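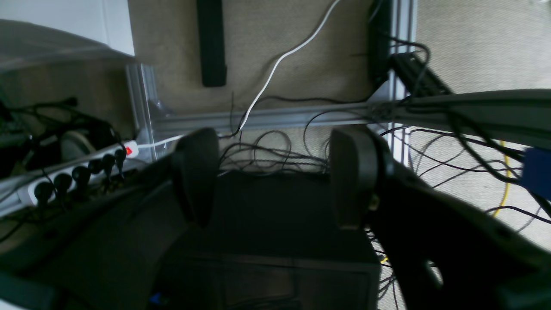
Arkbridge six-outlet power strip, white, lighted switch
Reviewed July 8, 2025

I don't expect much from a power strip and I don't trust the box it comes in. The Arkbridge one promised "workshop-grade confidence," whatever that is. I have had it on the bench since November with every outlet taken, so I feel entitled to an opinion.

The switch first. It lights up red, and you can tell from across the room whether the strip is on. Fine. It also sticks out far enough that I've knocked it off with my sleeve twice, and a recessed one would have cost them pennies.

Spacing is the usual story. Six ordinary black plugs go in side by side in a row, and that's your lot. Put one fat adapter in there and you lose the neighbor. The Caltstead strip I had before was uglier and longer, and it gave each plug more room.

All the cords leave on the same side, which sounds tidy until you own six of them. Mine head off in one direction and the slack ends up in a coil behind. No strip fixes that, but the packaging has a drawing of perfectly combed cables and I resent it. Buy some slotted duct and do it properly.

The white plastic shows every fingerprint. The mounting holes on the back don't match the paper template, either. I measured 228 mm between them and the template says otherwise. I gave up and left it lying at an angle.

Would I buy it again? At the Stotton sale price, probably. At full price I'd look at the Boonchu, which has wider gaps and a duller switch.

3 out of 5. It has worked every day so far.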